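Home robots should learn the dull jobs first

People at the Pullstead workshop keep asking when our arm will do something clever. I'd rather it hung up a coat. We have spent 32 evenings on that one job, and I think it was time well spent.

Cloth sags and bunches, so a fixed routine is no use. The arm needs to see how hands do it, with a marker cube at each wrist.

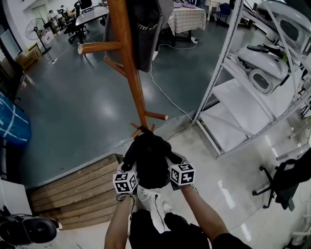

What it costs

Some 1,000 tries, and a lot of patience. I would still pick it over another chess player.

Blair Moffat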